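Two grippers, one bench and a lot of tennis balls

24 Oct 2024

I promised a proper write-up of the gripper comparison back in August and then did what I always do, which is spend the time fiddling with the grippers and none of it writing. So, with apologies to the three of you who asked, here we go!

A quick recap for anyone who missed the summer posts. I've been trying to decide between two hand-held grippers for recording pick-and-place demos. One is the Griteck, which comes ready made in a padded case and feels like a very expensive pair of salad tongs. The other is the Honthorpe, a set of files and a parts list that you print and bolt together yourself. Both carry a camera that looks out past the fingers, and both are meant to give you footage an arm can learn from later. I wanted to know which one I'd still be happy holding after a few hundred goes.

Lukian Mykhailiuk had told me to start with something easy, so I started with tennis balls. Easy! They're easy for a person, fine, but they roll off the moment you nudge them, and they squash just enough that you can never quite tell from the video how hard you're squeezing. I've come to like them a lot as a test (and they bounce when I drop them, unlike the mugs).

The job was dull on purpose. Pick up a ball, move it between the table and the clear tray, let go, do it again. I logged 392 goes with the Griteck and 700 with the Honthorpe. Before you write in, I know that isn't a fair match. The Griteck kept dropping its connection to the laptop and I lost patience with it one evening and went to make soup.

What did I make of them, then? The Griteck closes beautifully. There's a light spring in the trigger and you can feel the fingers meet the ball, so I hardly ever sent one skidding across the table. But its fingers are thin and shiny, and in the video they catch every bit of light going. Several clips have a white smear right where the ball ought to be, and I had to throw those out.

The Honthorpe fingers are great big matt black lumps by comparison. They're ugly, they take up both bottom corners of the view, and I was sure I'd hate them. I don't! They stay dark whatever the lamps are doing, and a bright ball between two dark fingers is about as clear as it gets. My one real moan is the width. With the fingers open there's a huge gap, and for the first hour I kept coming in off to one side, so one finger touched well before the other and off went the ball. Glória Aguiar watched me do this four times running and then suggested I look at the table and stop looking at the screen. That helped more than anything I'd changed in the settings, which was a bit galling.

The camera side is closer than I expected. I set both to the same exposure and left it alone. In low light the Honthorpe view goes rather blue and flat, though the balls still stand out well enough. I did try the Zürcher lens that a couple of you recommended, and while it's lovely and sharp in the middle, it bent the table edge into a banana and I went back to the standard one after a day.

Oh, and weight. I didn't weigh anything, I just went by how my wrist felt at teatime. The Griteck wins that one easily. The Honthorpe is front-heavy, and I ended up resting my elbow on the bench between goes, which is probably a bad habit to be putting into training footage.

Next up is the arm itself. I've got a week booked on the one at Gandosgate, and I'd like to turn up with some 3000 clips, so there's a fair bit of squeezing still to do. I'm taking the Honthorpe. I'll shave a little off the fingers first and see if I can bring that gap in without losing the grip on bigger things.

If anybody has printed the narrower fingers already, do tell me what you used for the pads, as mine keep peeling at the corners. 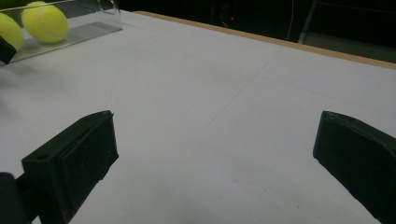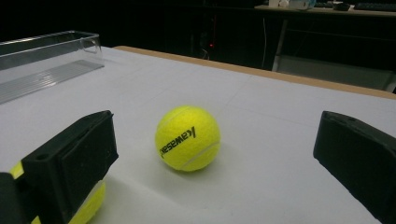
Tennis balls on the white table, looking out between the Honthorpe's fingers. The second one has a Kawasaki ball in the middle, upside down.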